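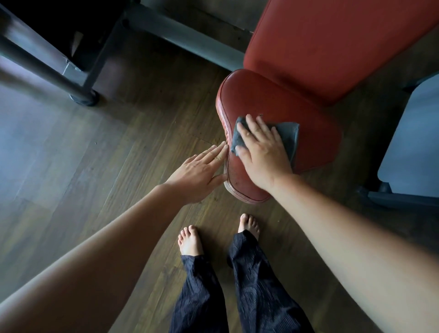
January 23, 2021. Equipment planning, wiping task

Spent the morning trying to get the wish list for the cleaning arm down to something Karim Bennani will sign, and I'm closer than I was! The big question is still the wrist. Brakilmont want $600 for the force sensor, Sellow have a plainer one at $571, and for a $29 difference I'd go Brakilmont and be done with it (Karim may disagree, he likes the Sellow cable connectors). What I keep coming back to is the seat pad on the red bench. It's a rounded, kidney sort of shape with a raised stitched welt running right round the edge, and a person wiping it just spreads the right hand flat over a grey rag and rests the fingertips of the left on the welt. So that's 2 hands, and I've only budgeted for one arm. Hmm.

Options as I see them. A second arm is out until the new money in April, no point even asking. A clamp would hold the pad but I don't love clamping vinyl, and the creases and wrinkly bits will be worse if we squash it. My pick is one arm with a light touch and a wide soft pad on the end, then see how far the bench shifts on the floorboards. If it skates about we buy rubber feet, cheap as chips.

Cloths: I've put down 61 of the dark grey ones from Abu Hammour, which sounds mad but they come in odd bundles and we'll go through them. Want the same colour all the way through so the vision side isn't relearning what a rag looks like every fortnight.

Still to chase:
Worari about the mounting plate. They said up to 2 weeks for a quote and I've heard nothing.
Whether the Brakilmont price includes the cable (I bet it doesn't).
Spare red vinyl, a metre or so, for bench tests. Want some with scuffs and little dark specks like the front of the seat pad has, new stuff is far too easy to clean.

Karim, if you read this before I catch you, have a look at the wrist line first and leave the rest till I've heard from Worari.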